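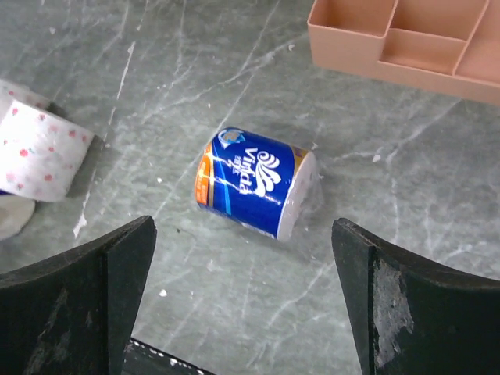

Moved into the shared house in Kurkby in April. 7 people, one kitchen, two bathrooms. Posting what has worked for us in case you're about to do the same.

1/ Rent goes out on the same day for everyone. We tried letting people pay when their wages came in and it was a mess by the second month.

2/ One shared account for bills, food basics and household stuff. Each person puts in the same amount. Receipts go in the drawer. 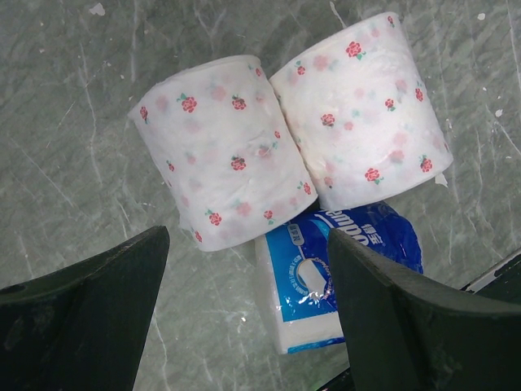

Kumau House Co-op – Supplies Team

3/ We buy paper goods and soap in bulk. Rolls with a printed pattern cost more at our store, so plain is the default. If you want roses, you pay the difference.

4/ Quiet hours start at 10 on work nights. Laundry counts as noise.

5/ Fridge shelves are assigned. The door is shared – mustard, milk, eggs. Anything unlabeled on Tuesday night gets eaten or tossed.

6/ Guests can stay 2 nights without asking. After that, bring it up at dinner.

Still no good answer for parking. The Vuncombe house rotates 4 spots by the week and I might suggest that next.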